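Breadboard table, cable run and post clamps

2026-03-20
Iida Seppälä

Went over the long table before the Prandach parts go on it. Notes below are for me and for Demyd, who takes the bench over next.

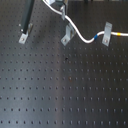
1. Table surface

Vacuumed the holes first, then wiped with isopropanol on lint-free cloth, one direction only, front to back. Wiping across the rows just drags grit from one hole into the next. The matte finish shows every fingerprint when the ceiling lights are on, so wear gloves if you want it to stay nice for the optics.

Ran a screw by hand into each hole we plan to use for the Prandach layout. Most took it all the way. A few near the back were gritty and I chased them with the tap from the Bonholm kit, no oil, backing out every half turn. One was still stiff after that. I put a dot of paper tape next to it and moved the mount position over by one hole in the drawing. Demyd, please don't force it. If the thread goes we lose the hole, and the insert on this table is not the kind you can knock out from above.

Do not use the long screws from the mixed tray on this table. They bottom out before the clamp is tight and it feels tight when it isn't. I sorted the short ones into the lidded box and wrote the length on the lid.

2. Post and clamp

The black post is held at the foot by the L-shaped clamp. I like that clamp because it can sit at an angle to the grid, so you can get the post where you want it and then find a hole that suits. The drawback is that it can creep when you do up the screw. What works for me:

- Set the post where it should be and hold it with the left hand.
- Bring the clamp up against the foot of the post, screw in loosely.
- Press down on the clamp while tightening. Stop when it first bites, check the post with the small square, then finish.
- Check with the square again afterward, from two sides.

Measured from the front edge of the table to the near face of the post: 287 mm. The drawing says 285. I left it alone and changed the drawing, as nothing downstream depends on that distance and the post is square where it is. From the post to the planned center line of the first lens mount is 181 mm, and that one does matter. Please measure it again if anyone touches the clamp.

Pushed on the post at the top with a finger and watched the dial gauge. It came back to the same place each time. Did this five times. With the clamp screw a quarter turn looser it did not come back, so the quarter turn counts.

3. White cable

This was the main job. The cable is thick and stiffer than it looks on paper, and it wants to go back to the shape it had on the drum. Demyd's first suggestion was to tie it flat to the table all the way along. I'd rather not. Whatever moves at the far end then pulls straight on the ties, and from there on the table.

So we keep the curve. It comes down past the holder, makes an S, and goes off to the right. The slack in the S takes up the movement. I pulled gently on the right-hand end by hand and the curve opened up a little and the holder did not shift. Good enough for now. I have not tried it with the pump running.

The blue tape is the reference mark. It should stay just past the lowest point of the curve, on the side where the cable starts to rise. If you come in and find the blue at the bottom of the dip or on the other side of it, the cable has slipped in the holder. Feed it back by hand before you tighten the holder, and don't pull on the tape itself.

Bend radius: the Delaunay sheet we printed in December lists a minimum for this type of cable, and I checked the tightest part of the S against a cardboard circle cut to that size. The cardboard fits inside the curve with room to spare. The circle is in the drawer with the squares. Keep it, it took longer to cut than it should have.

4. Length and weight

Total run from the wall plate to the end connector is 700 cm, measured with string. I had guessed less, and so had Demyd. That means the spare coil we put aside for the second table is too short and will have to be used for something else.

Weighed a cut piece of the same cable on the kitchen scale: 218 g per meter. With that number the holder is carrying very little, well inside what the clamp was good for when we hung the lead brick on it last winter.

5. Small things

Wall plate screw was loose, now tight.

The hex key for the clamps is back in the Brumus case, second slot. It had been in with the metric set in the other room. It is metric, but it lives with the clamps.

Spare blue tape is nearly used up. Ordered two rolls. Until they come please don't use it to label boxes.

Shelf under the table: nothing goes back there until the legs have been leveled. I checked along the front edge and it was fine, and short of fine across the back. Two turns on the rear left foot, I think, but that is a job for two people, one on the level and one on the wrench.

6. Still open

- Level the table (both of us).
- Repeat the pull test on the cable with the pump on, watching the blue mark.
- Redraw the layout with the moved mount and the 287 in it. I have it in pencil on the old sheet.
- Ask Demyd whether the holder should get a rubber liner. The cable jacket is smooth and I don't fully trust bare metal on it over months. He has some strip left over from the door seal.
- Lens mounts can go on once the leveling is done.

Added later, Demyd: Liner is a good idea, the strip is thin enough. I'll cut a piece. Also I would put a second mark where the cable leaves the holder, easier to see from the door.

Agreed – I.S.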